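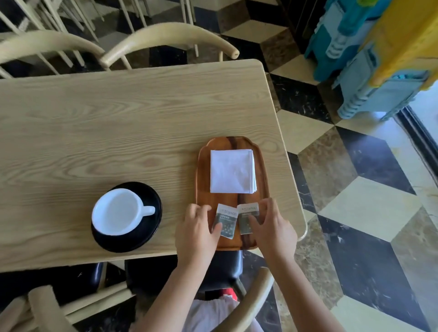 Sorero Young Readers, Money and Machines desk
2022-03-23

How Much Does a Robot Cost? (More Than the Sticker Says)

Suppose you run a café. You have tables, chairs, customers and a great many tea bags. Every tray that leaves the counter needs a napkin, folded neatly, and two little sachets of tea lying side by side where the customer can find them. Someone has to put them there. Then someone has to do the next tray, and the one after that.

One slow afternoon in January, the owners of a café in Bundotdale had the thought that comes to everyone who has set a lot of trays: couldn't a robot do this?

Maybe it could. But before you buy a robot you have to plan for one, and planning for one is mostly arithmetic with a bit of arguing.

Write down the job first

Grown-ups often skip this step. They see a video of a shiny robot arm waving at a crowd and they want it, the way you might want a trampoline when you live in an apartment.

A sensible buyer starts with a list of what the machine would have to do. The café's list began like this: pick up a tea bag, put it on the tray, pick up another tea bag, put it next to the first one. Easy enough. You have been able to do that since you were very small, and no one gave you a prize.

Now think about it from the robot's side. A tea sachet is light and thin. Squeeze it too hard and you have crumpled it. Squeeze it too gently and it stays on the table while your hand travels off to the tray with nothing in it. The sachet might be tilted. Your fingers feel all of this and fix it before you notice. A robot needs a sensor to feel with, a camera to look with and a program to decide what to do next, and each of those is a separate line on the bill.

The price and the other price

The café owners asked a company called Vergara about a small tabletop arm named the Losar. The arm cost 1,397 dollars. They had saved up that much, and there was some excitement.

Then they read the second page.

An arm comes as an arm. It doesn't come with fingers, in the same way that a flashlight from the hardware store doesn't come with batteries, except that these batteries cost a lot more. The second page listed a gripper with soft tips, a camera, a heavy base so the arm wouldn't tip itself onto the floor, and a cable that you would think might be free. All of that together came to 1,139 dollars.

Get a pencil and add the two numbers. The answer is what the robot costs on the day it arrives. People who plan for equipment call this the upfront cost. The café owners called it something else and went to make a pot of tea.

Costs that keep coming back

Buying a dog is one cost. Feeding the dog is another, and the dog has strong opinions about how often it happens. Equipment works the same way. After the upfront cost come the running costs: electricity, new gripper tips when the old ones wear smooth, and somebody's time to wipe jam off the camera.

Time is the sneaky one. While a person is teaching a robot to set a tray, that person isn't setting trays. The café still has to pay them. So the hours spent on teaching go into the budget too, even though nothing comes in a box with a ribbon on it.

And some jobs take much longer to teach than others. Take the big cloth napkins. 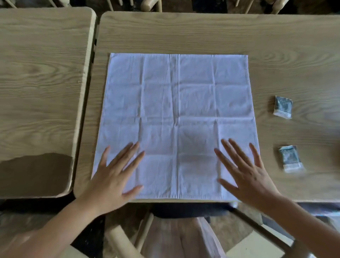

Cloth is awful. Ask anyone who builds robots and watch their face. A cup keeps its shape when you pick it up, and so does a saucer. A napkin has a new shape every time you touch it. It can be a square, a lump or a sort of sad mushroom, and the robot has to recognize it as the same napkin in all three. Then there are the creases. To get a cloth flat you press down and push outward with both hands, just hard enough to move the wrinkle and not so hard that you drag the whole thing into somebody's lap.

Notice that I said both hands. The Losar is one arm. To smooth a napkin the way a person does it, the café would need 2 of them, which means doing that pencil sum twice. It would also need a table with enough room left over for a customer.

So the napkins came off the list. Crossing things off is a perfectly respectable part of planning, and it's free.

Will it pay for itself?

You may hear a grown-up say that a machine will "pay for itself." Machines don't have wallets. What they mean is that the machine saves a bit of money every week, and after enough weeks the bits add up to what it cost. The wait until that happens is called the payback time.

To work it out, the café needed to know how much of the day went on tea bags. They had guessed it was hours. Then they used a timer, and found that the tea bag part of the job took 7 minutes a day.

There was a silence.

Saving 7 minutes a day is pleasant. You could eat a sandwich. But it would take a very long time for a daily sandwich to add up to a robot, and by then the robot would probably need replacing. A bigger kitchen, one that fills trays from morning until night, might do the same sum and get a much happier answer. The arm would be the same and so would the price. The amount of work waiting for it is what changes.

What the café did

They kept the second page from Vergara in a drawer. They moved the tea sachets closer to the trays, which cost nothing and required no cable. They also started a jar marked ROBOT, in case prices come down or the café gets busier. At the moment it holds coins, a button and a note saying somebody owes it a dollar.

Plan your own robot

Pick a job you dislike. Matching socks is a good one. Write down each small movement in it, including the ones you do without thinking, such as turning a sock the right way out. Put a star next to anything floppy. Next, time yourself doing the whole job, and be fair about it. Stopping to look out of the window doesn't count as work.

Then make two columns, one for things you would pay for once and one for things you would pay for again and again. Leave extra room in the second column.

Words to know

Budget: a plan for money, made before the money is gone.

Upfront cost: everything you pay to get started, cables included.

Running cost: what you go on paying after that.

Payback time: how long a machine takes to save as much as it cost.

Gripper: the part of a robot that holds things. Sold separately.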